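Knitwear Repair and Reuse in Student Households
Lenka Malý and Khadija El Sherbiny
Textiles in Everyday Life, second-year project

Background
We wanted to find out what students do with jumpers that have gone into holes, stretched or bobbled. Most advice on clothing waste is about T-shirts and jeans. Knitwear is harder to mend neatly and harder to pass on.

Method
We put a short questionnaire up in the Storholm halls in March and had 60 replies. We then visited 12 of those people at home and asked them to show us the knitted items they no longer wore. We also spent 2 afternoons at the Cuver repair shop asking the staff which jobs they turn down.

Findings
Elbows and cuffs were the usual places for damage. Few people owned a darning needle. Several had tried sewing thread, and the hole had opened again beside the mend. Cuver charges by the hour for hand repairs, so a large hole can cost up to 700 kroner. People who had been given a jumper by a relative were more willing to pay.

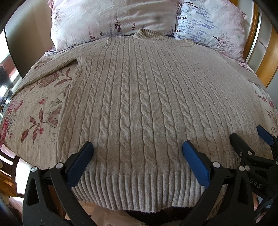 Stitch pattern made a clear difference to how hard a repair was. On plain knitting, a beginner can copy the row above with a needle. A cable-knit jumper with a ribbed crew neck and a wide ribbed hem needs more planning, as the twisted cables run in columns from shoulder to hem and the flat bands between them are narrow. Cuver asks for matching yarn before it will take on a hole that crosses a cable.

Next steps
Khadija is writing a one-page darning guide for Storholm. We would like to repeat the questionnaire with families.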